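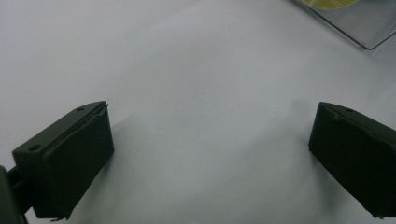
The clocks have been back for weeks and I still haven't got used to it. By the time I've done the breakfast things and answered the post, the best of the daylight in our house is already sliding off round the side of the building towards the neighbours, who have the good luck to face the other way. So this month's piece is all about winter light, and how to get a bit more of it out of a gloomy house without knocking any walls down. I've been moving things about since the middle of the month (my poor back), and what has made the most difference to the workroom is having one big, plain, pale surface. A broad stretch of white like this one takes whatever the sky is giving out and hands it back to you, so you can thread a needle or read a seed packet a good while longer before you have to get up and put the lamp on. Mine used to be covered by a brown oilcloth with pears on it, which I loved, and which I now see was drinking up the light like a sponge.

I should say that our house was built by people who didn't mind the dark. There are eight windows in all, and two of them look straight on to a wall. When we first moved to Tevgate we came to see it in June, on one of those evenings when it hardly seems worth going to bed, and I remember standing in the hall thinking what a bright, cheerful place it was. Then November arrived. If any of you are looking at houses just now, you have picked a very good time of year for it, cold feet and all, and I would trust what you see today far more than anything you fall in love with in the summer.

The windows themselves are the place to start, and I know that sounds like something your grandmother would say. Mine did say it, often. I cleaned ours at the beginning of the month, inside and out, with warm water, a drop of washing-up liquid and a splash of vinegar, and then went over them with an old cotton pillowcase. I had thought they were quite clean already. The bucket told a different story! While you are at it, have a look at what is standing on the sill. I had a row of geraniums waiting out the winter, a radio, three jugs and a stack of library books, and between them they were blocking the bottom quarter of the glass. The geraniums have stayed, as they need it more than I do, but everything else has gone to live on the dresser.

Curtains next. You want the pole to stick out well past the window on both sides, so that in the daytime the curtains can hang against the wall and leave all of the glass clear. Ours stopped exactly at the frame, and so even when they were open there was a fat bundle of cloth down either side. I had the longer pole cut at Mulligan, the hardware shop on the corner by the bus stop, and they did it while I waited and sold me the brackets, and a mousetrap I hadn't gone in for. If you rent and can't put new holes in the wall, try tying the curtains back very tightly at about waist height. It looks a little old-fashioned, but I've grown fond of it.

Paint is a longer job and I won't pretend otherwise. A lot of people have written in over the years to tell me that a dark room should be painted brilliant white, and I did that once in our back bedroom and it came out the colour of a wet pavement. A north-facing room seems to want something with a drop of warmth in it, a cream or a very pale yellow, or the sort of pink you only notice when you hold a sheet of paper up against it. Buy the smallest pot you can and paint it on a piece of card, and then carry the card round the room for a few days, morning and afternoon, propping it up behind chairs. I have now done this with four different creams. The family can't tell them apart and has asked me to stop.

The ceiling is a different matter and there I would use the whitest white you can find. If you only have the energy for one bit of decorating before Christmas, do the ceiling of the room you sit in most. It is hard on the neck, and you will find paint in your hair on Tuesday, but you'll feel the benefit every single morning.
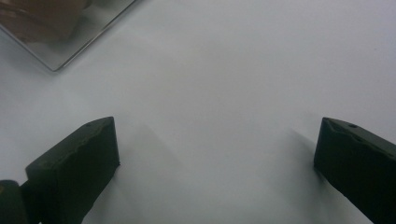
MIRRORS AND OTHER SMALL CHEATS

I was brought up to believe that mirrors were for hallways and bathrooms, and that to have one in a sitting room was a bit vain. I've come round. A mirror doesn't have to be a grand one over the fireplace, either. A small square one, laid flat on a shelf or a table near the window, will throw a patch of light up on to the ceiling if there is any sun at all, and on a bright day the patch creeps across the room as the hours go by. Our cat used to sit and wait for it. If you are hanging one on the wall, put it on the side wall next to the window and not straight across from it, at least to begin with. Try it both ways with somebody holding it for you before you reach for the hammer.

One word of caution, as I would hate to be the cause of a fire. Please don't leave a curved shaving mirror or a magnifying mirror on a sunny sill, even in winter when the sun looks so feeble. Flat ones are a different thing altogether, but the curved ones can scorch a curtain.

Other small cheats, in no special order. A pale rug over a dark floor. Taking the solid door off a cupboard-like little passage, if you have one (we did, and the door is now leaning in the shed until I think of something to do with it). Cutting back whatever is growing over the outside of the window. We had a winter jasmine at the side of the kitchen that had got so far across the glass that I'd stopped noticing there was a view. I took it back harder than I meant to and have apologised to it several times since.

And then, when all the daylight has really gone, there are lamps. I used to put on the big light in the middle of the ceiling and leave it at that, and everybody looked tired. Now I have three or four small ones dotted about, low down, and I leave the ceiling light for hunting lost earrings. The one I use for sewing is a Terkero with a long bendy neck, bought second-hand at the Ponitz market, and it has been going ever since with nothing more than a change of bulb. Stand a lamp near a pale wall, if you can, and let the wall do half the work.

A few of you asked last time whether I would keep a note of when I first switch a lamp on each day. I did try. I managed it very faithfully for most of one week and then lost the pencil. My feeling is that the workroom lasts a bit longer than it did, and the kitchen a good deal longer now the jasmine has gone, and the hall is as black as it ever was and probably always will be. I have put a nice bowl of clementines in there to cheer it up.

Do send me your own ideas for dark corners, particularly if you live in a basement or halfway up a hill on the wrong side. I'll gather the best of them up for the next issue, along with the marmalade piece I promised and haven't written.

Sent out on 28 November 2021, with the lamp on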